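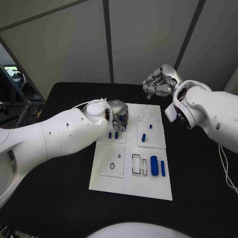 Our group project for the engineering module was meant to be about packaging machines, but after the open day at Mornent in Rotdale on 22/04/2025 we asked our tutor if we could change it, and very kindly we were allowed to. So this report is about what we saw there, mostly at the stand for a two-armed robot the staff call Arthur, and what we think we learned from it.

There were 12 of us on the minibus and we were split into two groups at the door. Ours went to the peg board demonstration first, which was lucky as it got very crowded later on! Arthur is white, with an arm either side and a silver hand with jointed fingers on the end of each one. The work is done on a white board with blue pegs and cylinders of different thicknesses, some raised plates, and outlines in black. It looks like a toy for a toddler (one of us said so rather loudly) and I think we all expected it to be easy.

The engineer explained that a person putting a peg in a hole feels the edge and wriggles it without thinking, whereas a robot has to be given some way of doing the wriggling. The thin pegs are worse than the fat ones, we were told, as they tip over in the fingers. We were each given a go at the same job by hand wearing thick gardening gloves, and I can report that I dropped mine twice.

We stayed for 6 turns and wrote down what happened in each. Four went well. In one the peg was put down leaning and had to be picked up again, and in the other the hand closed a little too early and the demonstration was stopped and restarted, which the engineer was very good-humoured about. We liked seeing the ones that went wrong nearly as much, and they gave us far more to write about.

After lunch we saw the Clumell line, where a much plainer gripper puts caps on bottles. It is a great deal quicker, but it only does the one thing, and changing it to another bottle takes a fitter most of a morning. Our comparison table is in the appendix, together with the sketches of both hands.

If we did this again we would take a stopwatch (we only had a phone between us, and it ran out of battery) and ask to stay at one stand all day. We are hoping to go back in July and time some 24 turns properly.

Filed under: Student Projects, Trips and Visits, Robotics

Search this site... Go

Comments (3)

Lovely write-up, I was in the other group and we only got to see two turns before we were moved along. Very jealous.

Did they say whether the left and right hands can swap jobs? We're doing something similar next term and would like to ask about it.

The gardening gloves are a brilliant idea, I shall be pinching that for my class.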